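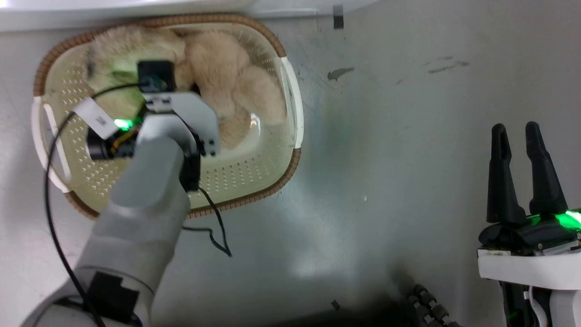 ## 4. Postponed matches and the shape of a season

We turn now to the part of the study that took the longest to put together, and that our club secretaries were keenest to talk about. Everyone who has spent time around amateur soccer knows the feeling of a season that is half played by February and has to be squeezed into whatever light evenings are left. What we wanted to find out was how that squeeze falls on different clubs, and whether it tells us anything about where they end up in the table.

The Koltitthorpe and District League keeps its match records in bound ledgers, one per season, and we are grateful to have been allowed to sit with them for as long as we needed. Across the two seasons covered here, the ledgers list 274 postponements in the two divisions. We left out matches that were abandoned after kickoff, as the league treats them under a different rule and the paperwork is much thinner. We also set aside cup ties, which have their own replacement dates and would have muddied things a good deal.

Most postponements came down to the ground itself. Clubs playing on the low fields by the river, Alham Rovers and Grameck Athletic among them, lost far more home dates than clubs on the hill, and they tended to lose them in runs – one soaked weekend would lead to another, and the pitch never had a chance to recover. Morikawa Park, which drains well and is sheltered on its north side, hardly appears in the ledgers at all except as the visiting team. We had expected something of the kind, but the gap was wider than any of us would have guessed from the sidelines.

The replacement dates are where it gets interesting. Under league rules, the home club proposes a new date and the visitors may refuse once. In practice a midweek evening is nearly always chosen, with kickoff brought forward 30 minutes once the season is far enough along for the light to matter less than people's working hours. Players who work shifts miss these games more often than they miss weekend ones, and a club with a small squad feels it right away. Noemí Camacho, who kept the Grameck team sheets in both seasons, told us in her interview that she could guess the result of a midweek match from how many names she had by lunchtime. We did not test that formally, though her sheets do show shorter benches on those evenings.

The household side of a crowded spring came up too, usually in passing. Two matches in a week means shirts going home with someone, getting washed and coming back in time, and several people mentioned it alongside rides, match fees and finding a referee. We coded all of these together as "between-match work" and return to them in Section 6.

**Figure 2.** Front-loading washing machine with its door open and a beige cloth item in the drum.
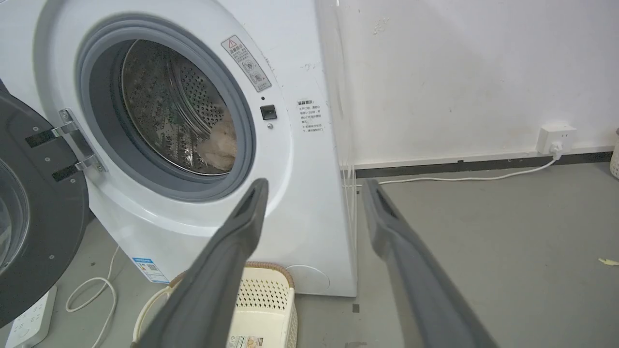
Did clubs with more postponed home matches finish lower in the table?

Only slightly, and the difference mostly goes away once squad size is taken into account. Clubs that could call on a deep list of registered players came through a crowded spring in much the same position they had held at midwinter. It was the smaller clubs that slipped, and they slipped whether the postponed games had been at home or away.

We should add a word of caution about the ledgers. The reason given for a postponement is whatever the home secretary wrote down that morning, and "ground unfit" covers a multitude of situations. A few entries give no reason at all, and those we kept in the totals but left out of the comparison between river and hill clubs.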